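4.2 Wrist-view localisation inside open computer cases
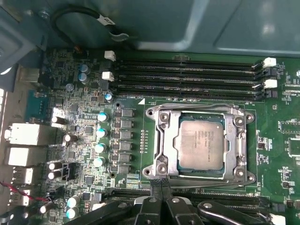
Figure 3. Wrist camera view of an open computer case, with the gripper fingers close together just below the retention frame of the CPU socket.

I'll admit we went into this part of the project thinking it would be the easy bit. Finding a socket on a motherboard sounds simple enough: it's big, it's square, it's shiny, and it doesn't move. Our overhead camera does a decent job of getting the arm into the case, so all the wrist camera has to do is tidy up the last few centimetres. Then Dwynwen Mathias ran our first detector on the Granness set and we all went a bit quiet.

The trouble is mostly metal. The heat spreader on a seated processor is silver, and so is the retention frame around it, and under the bench light the two can merge into one bright patch. The detector would happily put its box around the spreader in one image and around the whole frame in the next, which shifts the estimated centre whenever the load lever gets included on one side. For a task where we want to reach for that lever, it's a pretty annoying kind of wobble!

So we tried a different approach, which I'll call board anchoring (Hadi Sayegh wanted a fancier name and was outvoted). We stop asking the network for the socket directly. It predicts a small set of landmarks that have strong edges and sit in a fixed arrangement on any given board: the ends of the memory slots, the corners of the retention frame, and the column of square chokes in the power-delivery section. A plain least-squares fit then places a planar template over whatever landmarks come back with reasonable confidence. In Figure 3 the four slots above the socket are in full view, while the second bank below it is mostly hidden behind the gripper. The fit copes well with that sort of view, as the upper slots and the chokes are enough to pin down the rotation.

We trained on 600 labelled wrist images from the Granness set and held out another 668 for testing, all from boards the network hadn't come across. Labelling was shared between Aarti Mishra and me, and I can report that clicking on memory latches loses its charm by mid-afternoon. Where a landmark was hidden by the fingers we marked it as hidden and did not guess at its position. Early on we did guess, and the network learned to be very sure of itself in exactly the wrong places.

With board anchoring, the median error at the socket centre came down to almost 5 pixels, compared with 15 for the direct detector. The gain was biggest in close views, where the gripper covers a good share of the lower part of the image. In wider views the two methods were much closer together, and if you only ever work from a distance I wouldn't bother with the extra labelling.

There are still things that trip it up. Loose cables looping over the board can hide a slot end, and the label tags on them sometimes get picked up as white latches – Hatice Yaman found a whole cluster of these while going through the failures. We also have to choose the template by hand for each board layout. That's fine in our lab, but it would be a nuisance in a recycling depot where every second case is something new. We come back to template selection in Section 5, using the Mollel layouts.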